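How to bring a sorting robot into a packing room without losing the packing room

Posted by Nii Dramani, 20 September 2023
Filed under: Floor notes, Automation

The first thing you should know about putting a robot on a packing line is that the robot is the easy part. It shows up on a pallet, it gets bolted down, and it doesn't have opinions about who took its stool. The people have opinions about the stool.

I run the hand-packing side at Mesport, where we fill mixed fruit boxes for offices, hotels and anybody else who believes a kumquat will improve a meeting. In August we started moving part of that work onto a pair of Trodon arms. There are 32 of us on the floor. I wrote this guide for the people at our other sites who have been told they're next, and who have been sent a slide deck with a sunrise on it.

Before you start

You will need:

One job to automate. One. If your list has more, cross things off until it hurts.
A person from the floor with the authority to say "that's wrong" and be paid the same while saying it.
A table you can spare for the whole project.
Fruit you are prepared to write off.
A printed schedule, so there is something to laugh at later.

Step 1. Write down what the job is

Ask the people who do it, and ask them while they're doing it. Our official work instruction for mixed boxes said "select fruit and place in tray." That line had been approved by four departments. When I stood next to a packer for a morning I got two pages out of it. You turn the lemon so the point doesn't press on its neighbor. You take the soft one out before it gets to the tray. You put the small fruit in last, unless it's a shallow tray, and then you put it in first and hope.

None of this was secret. It just hadn't been asked for. Put it in plain words, have the packers correct it, and then have them correct it again after lunch. Pay for that time. It is work, even if it looks like people standing around talking about lemons.

Step 2. Pick the boring part

The Trodon sales people wanted to start with the premium box, which photographs well. We started with moving fruit from the infeed to the sorting plates, a job that makes your wrist ache and your mind leave the building. When I put it to the crew, the hands went up for that one so fast I felt a little insulted on behalf of the company.

Ask the question this way: which part would you be glad never to do again? You'll get a straight answer. "Which part of your job could a machine do?" gets you a room full of folded arms, and you will have earned it.

Step 3. Teach it by hand

Our system learns from people doing the task with hand-held grippers that match the ones on the arms. You squeeze, the fingers close, and the whole movement is recorded. Cernema, the outfit that handles our training data, asks for ordinary rooms and ordinary tables as well as the clean bench on the floor, so the model doesn't fall apart the first time it meets a patterned surface. Bring a tablecloth.

A few rules for these sessions:

Mix the sizes. A big yellow fruit and something small and orange ask for very different grips, and the awkward ones teach the most.
Set up again after each run. If every piece starts from the same spot, you are training a very expensive habit.
Move at working speed. People slow down when they know it's being recorded. So does everybody's handwriting when the teacher walks by.
Use both grippers. Packers use two hands, and it's a shame to teach half of that.
If you drop something, leave the drop in and mark it. Cernema wants the mistakes labeled, which makes it the only client I've had with that attitude.
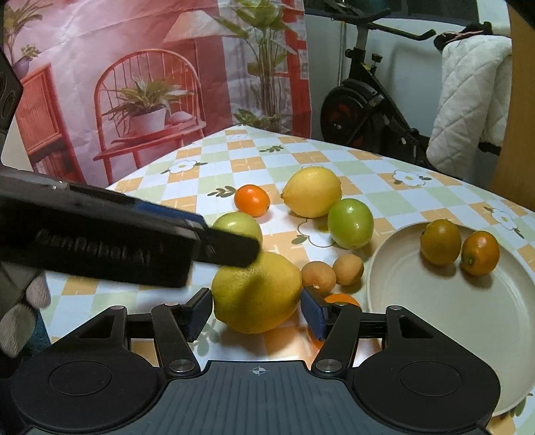 Fruit, a plate and the grippers on the checkered cloth.

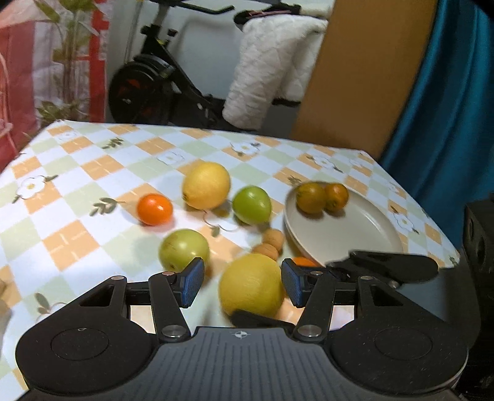
Keep sessions to 30 minutes, then swap. Holding one of these things out in front of you is harder on the forearm than it looks, and there's no sense giving somebody a sore arm on behalf of a machine that was bought to prevent sore arms. We wrote the swap into the rota after the first week. It should have been there on day one, and the person who left it out is typing this.

Also, put the names of the people who taught it on the wall. We did it with a sheet of paper and a marker. It cost nothing, and it settled the question of whose skill is in there.

Step 4. Say what happens to the jobs, in numbers, out loud

Do this before the arms arrive. If you wait, the story gets written in the break room, and the break room is a much better writer than you are.

What we said was this. Two positions on the infeed would go. Nobody would be let go over it; the two packers in those spots would move to quality check and line tending, at the same rate or better. The overtime on heavy days would shrink, and I did say that part, even though I was advised to "frame it positively." There are people who built a car payment around that overtime. They did not want it framed. They wanted to know which month.

If you can't make a promise about jobs, then don't make one. Say how far ahead you can see and when you'll know more. Then turn up on that date, with or without news.

Step 5. Redraw the day

The arms don't take breaks, so somebody in an office will produce a plan in which your people don't either. Send it back.

Things that changed for us:

The pace. A machine feeding a person sets that person's speed. We gave the packers a pause button at each station, and we don't log who presses it. The supplier asked us to log it, and then asked again in a longer email.
The talking. Infeed used to be two people across a table. Now it's one person and a low hum. We turned the stations so that whoever tends the line faces the packers.
The tiredness. It moved from the wrist to the head. Watching for errors wears you out in its own way, so we rotate line tending the same as we rotate lifting.
The new people. Infeed was where we trained starters. You have to find another gentle first job, and this is the piece I'd fix first if I did it over. We're still patching it.

Step 6. Run both side by side

Keep the hand station open next to the robot station for longer than the schedule says. Ours said a week. I'm going to let you guess whether it was a week.

During this stretch, have the packers keep a paper log of every time they step in. Paper, with a pen on a string. We do have the planning software (it's called Mai, and it has a very soothing shade of green), but Mai only offers "fault" and "no fault." The paper log has entries like "keeps fussing with the little ones" and "fine until the shiny apples came." The engineers fixed more from that clipboard than from the dashboard, and to their credit they started coming down to read it without being asked.

Step 7. Decide who can stop it

Anyone can. Write that on the station in large letters. Then the first time someone stops the line for no good reason, thank them where other people can hear. It's irritating to do and you'll do it through your teeth, but you only have to be sour about it once and the button goes out of use.

Common problems

The arm keeps going back for a piece that has rolled away. Reset the tray and log it. Don't reach in to help. Everybody wants to help.

The crew has given the arm a name. Leave it alone. You will want to run a naming contest. Don't run a naming contest.

Management wants a tour. Schedule it for a real shift, and let the line tender do the talking. Stand at the back and hold the clipboard.

The savings haven't shown up. Check whether anyone counted the teaching sessions, the log reading and the extra station. At our site they were filed under "miscellaneous," next to the cost of tape.

A packer says they could have done it faster. They're probably right. Ask them to show you, and record it if they don't mind.

If your site is on the list, call me before you sign off on the floor layout. I have the old drawings, including the one that put the control cabinet in front of the coffee machine, and I'm happy to send them along.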